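Movura tabletop arm kit – worth the money? My notes after a summer with one

Posted 24 Oct 2020

I put off writing this because I wanted to get past the honeymoon phase first (everything is wonderful in week one, when you're just happy the thing moves). I bought the Movura kit in July, after a spring of going back and forth between it, the cheaper Boersma arm and doing nothing at all, and I'm now settled enough in my opinion to share it.

First, the price, because that's what most of you wrote to ask. The kit was $1644. That gets you the arm, one gripper, the controller box and a power supply with a cord that is way too short. It does not get you a mount. The clamp is another $175, and you need it! I tried a week with the base screwed to a scrap board and the whole thing crept sideways every time the arm reached out. Then there was a second camera and a spare set of finger pads, and by the end of the month I had spent another $359 on top of the clamp. So if you're budgeting for one of these, please don't budget for the number on the front page.

What do I like? Setup was painless. The software found the arm on the first try, the manual is written by a person who has clearly used it, and teaching it a new motion by hand is fun enough that I lost a couple of evenings to it. The joints are smooth and quiet. I can run it while somebody's on the phone in the next room and get no complaints – the Boersma I borrowed for a weekend sounded like a coffee grinder.

Now the grumbles. The gripper opens wide enough for a mug and not much wider. Folded cloth is hit or miss, thick cloth especially, and anything shiny still confuses the camera in the late afternoon. Reach is the other one. On paper it covers a kitchen counter front to back, but the paper assumes a bare counter, and mine has a toaster at the front with a cutting board behind it and a row of canisters behind that. By the time the arm has gone up and over, you've lost a good chunk of what you paid for. Measure your own counter with everything left out on it, and plan the mount around the stuff you refuse to move.

Support deserves a mention. I had a dead cable in the second week and Masow, the shop I ordered from, had a new one to me in 4 days with no forms to fill in. Movura itself took longer to answer a plain question about firmware, though the answer was a good one when it came.

Would I buy it again? Yes, but I'd order the clamp on day one, skip the second camera until I knew where the first one fell short, and leave a bit in the pot for finger pads, which wear faster than you'd think. If all you want is to pick up blocks on a clear desk, get the Boersma and keep the change. For real kitchen clutter, I'm keeping mine. 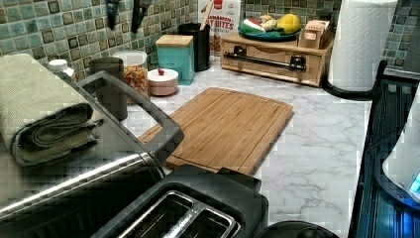 Wanpen Thammasiri: Thanks for putting the extras in! I had only set money aside for the kit and the clamp, so the rest would have caught me out. Did you look at buying the finger pads in bulk? The packs at Pliltorley looked cheaper, but I couldn't tell from the listing if they fit the newer gripper.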